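Mavine: A Stretching Log for People Who Sit Too Much
Project report by Eun-seong Ko

I started Mavine in September, after a summer of telling my roommates I would stretch every morning and then forgetting by the second day. What I wanted was a small phone app that lets you pick a few stretches, tap when you finish each one, and look back over your week without feeling scolded.

The first version had 72 stretches in one long list, and my testers got lost in it almost right away (fair enough, so did I!). I sorted them by body part and put a search box on top — a simple change, but it made the app so much nicer to use. By the end of testing we had logged 756 sessions between us.

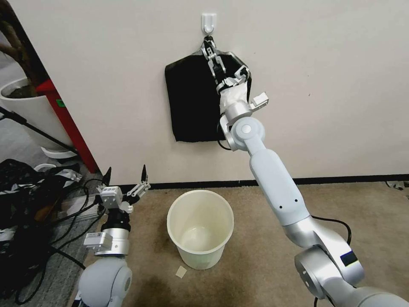 What I Would Change

Reminders still need work. They go out at one fixed time, and two testers who work night shifts turned them off completely. I would also love to let people write their own stretches, with a short note and a timer for each. The history screen slows down badly once it holds around 2,000 entries, so I plan to load it one month at a time in version 3.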